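Houseboat Handover: Course Notes, Part Two
Fresh water, waste and power on a week's hire
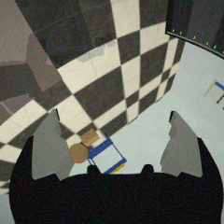
Render: Catalina Alarcón

These are the notes for the second session of the hire fleet course. If you missed the first one (mooring lines, fenders, how to talk to people who have never been on a boat) get a copy from someone before you carry on, as I'm going to assume you've read it.

Last time we got our guests on board and found them somewhere to put their bags. Today we're looking at the three systems they will ask you about on the phone at eleven at night. I did handovers at Virkden for a good many summers and I can tell you the calls are nearly always the same ones.

1. Fresh water

The boat we use all the way through the course is the Flarnier, which sleeps ten if two of them are small. Her fresh water tank holds 130 gallons. That sounds like loads! Then you put ten people on board, four of them teenagers who like a long shower, and it's gone by the second evening.

So at handover, say the number, and then say what it means. I used to tell people that a quick shower uses a bucket or two and a long one uses a bathful. People remember bathfuls. Show them the gauge, let them press the button themselves, and tell them to look at it every morning when the kettle goes on.

The filler cap is on the side deck and it's the one with the blue ring. The waste fitting is on the other side and has a different thread, but I have still seen a grown man trying very hard to make the hose fit. Walk them round to both. Don't just point from the saloon.

If the pump keeps running and no water comes out, the tank is empty or there's air in the line. Get them to switch the pump off at the panel first. A pump left running dry overnight is a new pump, and you'll be the one fitting it.

2. Waste

Nobody likes this bit — get through it with a straight face and don't skip anything. The holding tank has a three-light gauge. Green is fine, amber means plan a pump-out for tomorrow, red means today. On the Moen side of the lake there's a pump-out berth at the fuel dock, open from 8 am until 6 pm in July and shorter hours outside the season. Check the board in the office, as the hours do change.

Things that must not go down: wipes (including the ones that say flushable), cotton buds, kitchen roll, cooking fat. I say it once at the start and again as I'm leaving. Somebody in the party always laughs, and that's fine, they've heard it.

We use Plarusex in all the tanks. One measure after every pump-out, poured down with a bit of water. There's a bottle under the sink in each heads compartment and a full one should be there at every changeover, so put it on your list.

3. Power

This is where people get muddled, because a houseboat has two kinds and they don't behave the same way. The lights, water pump and gauges run off the batteries. The microwave, air conditioning, washing machine and the sockets in the cabins need either shore power or the generator. Most guests have never had to think about it, so keep it short: plugged in at the marina, use anything you like. Out on the lake, start the generator first.

Then the load. The Flarnier's generator will run the air conditioning and the fridge together quite happily. Add the microwave and it grumbles. Add a hairdryer on top of that and the breaker trips. When they ring and say everything has gone off, ask what they had switched on, have them turn off the last two things, and then reset the breaker. It's behind the small door beside the steps.

Generator off by 10 pm if there are other boats in the cove. Sound carries a long way over water and I've had complaints from boats I couldn't even see.

Read the engine hours and generator hours at the start of every hire and write them on the sheet. In the practical we'll be working from a sheet where the outgoing crew has put down 2,219 and the meter says something else, and I want you to tell me what you'd do before the guests arrive. Have a think beforehand.

Timing

Allow 40 minutes for the whole handover. You'll feel you could do it in half that, and you could, but they won't have taken it in. Start outside, finish at the helm, and leave the kids something to do (lifejacket fitting works well, let them pick their own from the locker).

For next time

Please bring a filled-in handover sheet for one boat. It can be one you know or the Flarnier plans from the pack. Write down the order you'd walk round in and where you'd stand for each part. We'll swap them about and have a go at each other's.

Also read the section on anchoring and beaching, up to the bit on wind. I'd rather do the wind with you in the room, as the diagram in the pack has the arrows the wrong way round on the second page and I still haven't got it reprinted.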